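Riltar Patient Access Group
Minutes, September meeting, Skotbridge office

Meeting opened at 2:00 p.m. Minutes of the previous meeting approved without changes.

1. Enrollment. The chronic pain registry stands at 509 patients. Of these, 220 use a cannabis oil taken by mouth. Renewal forms are outstanding for 74.

2. Side effect reporting. Dizziness and dry mouth remain the most common entries. Pumphrey clinic is still using the old form, which has no field for other medicines taken. Pumphrey to change over by Monday.

3. Dosing leaflet. Draft 3 reviewed. Section on driving to be moved to page one. The word "safe" to be removed from the heading. Revised draft to go to the pharmacist for comment.
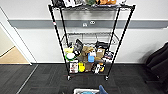
4. Lollell survey. Replies received: 78. Sleep questions were left blank on many forms. Agreed to reword questions 6 and 7 and send them again with the renewal notice.

5. Other business. Request for evening clinic hours held over to the next meeting.

Meeting closed at 3:25 p.m.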